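Packet sorting cell: right gripper drops flat packets, left one is fine

Community Help > Small Arms and Cells > Setup and Maintenance
3 replies

We run a two-arm cell on a wooden table with a black extrusion frame around it. The job is to pick snack packets off a round woven placemat and put them in a wooden holder. The left arm does this all day. The right arm gets the packet between its fingers, lifts it a little, and then the packet slides out. It is worse with packets lying flat, and worst at the rim of the mat, where part of the packet is on the weave and part is on the wood.

Both arms have the same Kutenov two-finger grippers, and both were set up from the same sheet. I ran 600 picks over the past month and the left arm got 93 percent. I stopped counting on the right. I have cleaned the fingers and tightened everything I can reach. Grip force is set to 26 on both sides.

The packets at the edge of the mat are the ones I would like to fix first.
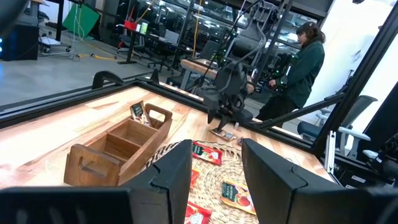
dmont_cellkeeper
Cell technician, Dronmont

I should add that the frame was moved in April to make room for desks. We lifted it with the arms still bolted on. I redid the table height afterward for the left arm and copied the number over to the right. Could that be enough to cause this? I would prefer not to take the fingers off if I don't have to, as the last time it took most of an afternoon to get them parallel again.

Replies

backlash_bin
Helpful: 3

Yes, copying the height over is very likely your problem. A frame that has been lifted with the arms on it will almost never sit the same on both sides. Each arm needs its own table height.

Do it this way:

Clear the packets off, but leave the mat where it is.
Close the right gripper and jog it down over bare wood near the front of the work area. Go slow for the last bit. Use a strip of paper under the fingertips and stop when the paper drags.
Write that height down. Do the same near the back rail and again close to the right side.
If the readings differ, the frame is twisted or the base plate is not flat. Loosen the base bolts on that arm, let it settle, and tighten them in a cross pattern. Then take the readings again.
Now do the paper test on top of the mat and save that as a second height. The mat and the wood should not share one number.

For a packet that is half on the rim, use the wood height and close from the side where the packet is lower. If you use the mat height there, the fingers close above the seal and only pinch the puffed part, and it slips as soon as the arm lifts.

Leave the force alone until this is done. Turning it up will hide the height error for a while and wear the pads.
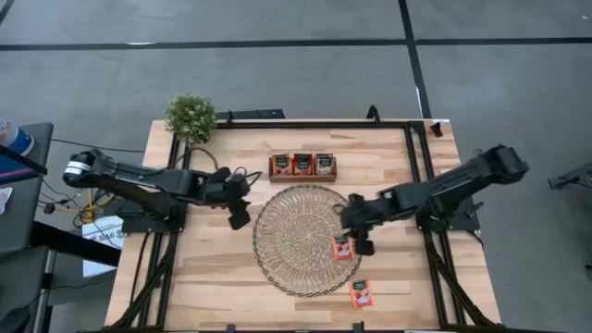

Both arms near the mat, with one orange packet on the rim and one on bare wood.

wristcable_wes
Helpful: 0

Had the same thing, swapped the finger pads and it went away. Vasilakis sells a softer set that fits. Worth trying first, they are cheap.

nastport_bench
Helpful: 2

I agree with the first reply about the height. I would check two more things while you are there.

Look at the cable on the right wrist. If it got pulled tight when the frame was lifted, it can tug on the gripper at the end of a long reach. Run the arm out to the far side of the mat by hand with the power off and see if the cable goes stiff before the arm gets there. It needs some slack in every pose you use.

Then check that the right fingers meet evenly. Close them on one sheet of paper and try to pull it out at the tips and again higher up. If the tips let go first, you will have to redo the parallel setting - sorry about your afternoon. Mark the finger position with a paint pen before you loosen anything and it goes a lot faster.

Softer pads are fine but I would not start there. They won't fix a wrong height, and you would have to set the height again after fitting them.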